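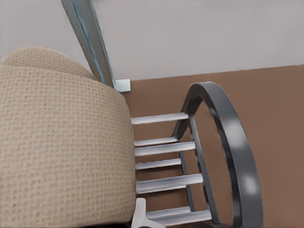

SHOP FLOOR CONVERSATIONS

Recep Tatlı was already arguing with a monitor when I walked in, a little after 8 in the morning, with a coffee in one hand and the other hand on the stop button. "Don't mind me," he said. "It thinks the pad is lower than it is. We're discussing it."

I'd come out to Lutovness to talk about the Vaughan cell, which is the one I get the most mail about. It has one arm, a two-finger gripper and a simulated twin that runs on a computer next to the fence. The twin gets furniture to practice around, mostly upholstered pieces and chairs, and whatever Recep and his colleague Tài Mạch change on the real gripper they have to change in the simulation too (and the other way around, which is where the trouble starts).

The view they work from most is the close one, looking down past a finger with its little square pad at the tip, over some beige upholstery and a chair with a dark curved rail and pale bars. I asked Recep why he'd want to sit that close all day.

"Because from far away everything looks fine!" he said. "You pull back and the arm looks beautiful, very elegant, you'd buy it. You go in close and you find out the finger is passing over the cushion with a lot less room than you thought. I like to be in close, looking down, with something soft on one side and something hard on the other. Then I can't kid myself."

Tài came over at that point, wiping his hands, and took the other chair. He does the physical side, so he's the one who pulls the fingers, cleans them, puts new pads on and torques everything back down. I asked him to take me through a pad change as if I had never seen one, and he laughed and said that wouldn't be hard.

"First you park it," he said. "There's a service position we saved, arm low, fingers open, wrist turned toward the gate. Air off, power locked out, key in my pocket. Then two screws per finger, and the finger comes off in your hand. I don't peel pads with the finger still on the arm. I did that at Bultdale for a couple of years and you end up leaning on the wrist without noticing, and then you've got a calibration job on top of a pad job."

The old pad gets scraped with a plastic blade. He wipes the seat down, lets it dry, and presses the new pad in with a small clamp that he made himself out of a bigger clamp. It stays there for 26 minutes. I asked him why 26 and he said the adhesive sheet says 25 and he doesn't trust the clock on the wall.

"And then I hand it to him," he said, nodding at Recep, "and he ruins my day."

Recep's half goes like this. A new pad never has quite the same thickness as the one before, so he measures it, types the number into the gripper file, and reloads the twin. Then he runs the fingers through 80 slow approaches in simulation before the real arm gets to move at anything but a crawl. He sits and watches a good part of them, which surprised me.

"The log tells you if it touched something," he said. "It doesn't tell you it almost did. I want to see how it comes in. If the finger drifts a little toward the rail every time, same direction, that's me, I typed something wrong. If it wanders, that's a different problem, and then I go and get Tài."

I wanted to know what the furniture was for, as the cell mostly handles boxed parts these days. Recep got pretty animated here. Boxes are easy, he told me. They have flat sides, and a finger that's off by a bit still slides down next to them. A chair has bars with gaps, rails that curve away from you, thin pieces behind thick pieces. "You look straight down on it and two bars look like one bar," he said. "The arm has the same trouble I have. So if my setup survives a chair, I'm happy to let it near a box."

The upholstery is there for another reason. The weave on it is fine and regular, and he uses it as a kind of eye test for the rendering. When the picture settings get bumped the weave goes to mush before anything else does, and he knows to stop and check before he trusts what he's seeing. The shiny rail does something similar for the lights.

I asked about the worst day they'd had with it, and they both said "Povcombe" at the same time. Povcombe is the sister site, and in May they had shipped over a spare set of fingers. Same drawing, same part number ending in 3098, same everything, except that they had been made to an older revision with the pad seat a touch deeper.

"So I fit them," Tài said, "and they look great, and I tell him they're the same."

"And I believe him," said Recep.

What followed was 13 hours of the real arm closing slightly late on everything while the twin insisted it was perfect. They swapped the wrist cable. They redid the base calibration. They blamed the air regulator, and Tài had it in pieces on the bench when Recep finally took a caliper to the seat. Now every finger that comes in gets measured at the door and has its seat depth written on the back in paint marker, including the ones they've already measured.

Day to day, the care is pretty dull, and Tài seems to like it that way. He wipes the fingers at the start of the shift with a dry cloth. He looks at the pad edges for lifting, checks the screws for his paint line, and listens to the gripper open and close a few times with the radio off. He's particular about the radio. A dragging slide makes a little scrape at the end of its travel, he says, and you can hear it weeks before the numbers move.

Before I left I asked what they'd change if someone gave them a quiet month. Tài wants quick-release fingers, and he has wanted them for long enough that there's a drawing taped inside his locker. Recep wants the measured pad thickness to go from the caliper into the gripper file without passing through his own typing.

"I'm the weakest part of this cell," he said, pretty cheerfully, and then turned back to the monitor - the pad was still too low.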